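# Restis: tag-based pose tracking for small assembly cells

Reading time: 2 minutes

Restis takes in camera images, finds the square markers in them, and hands your planner a tidy list of part poses. We wrote it because every project in our group had its own half-finished version of the same script, and Glenys Prothero finally sat down one October and merged them into something we could all live with (thank you, Glenys!).

The package comes with a small dataset, Lougher, so you can try the estimator before you point it at your own table. It holds 251 recordings of pick and place work on tagged parts, each with the joint log, the fixed camera view and the poses we estimated.

## Before you run it

Please do the table calibration first, even if you are in a hurry. Lay the printed marker sheet flat, run `restis calibrate`, and leave the sheet alone until you're done for the day. Measure your tags with calipers and put the real size in `tags.yaml`, as printers love to shrink things a little.
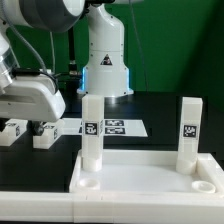
The tracker keeps the last good pose of a part when its tag goes out of view, and it lets go of that pose after two seconds. You can change this with `hold_time`, and we would gently suggest raising it if your gripper tends to pass between the camera and the parts. A held pose is flagged `stale`, and the planner in Iven will refuse to grasp on one unless you tell it otherwise.

## Known troubles

- Square parts sometimes come back turned by 90 degrees if the tag IDs in `tags.yaml` are mixed up. Check there first!
- Version 2 changed the order of the quaternion, so older logs need `restis convert`.
- Glare on shiny tags still upsets the corner finder. Matte paper helps a great deal.

Bug reports are very welcome, and a short log makes them even more so.

Contact: Eleri Rosser, Biltedik | © Biltedik | Back to top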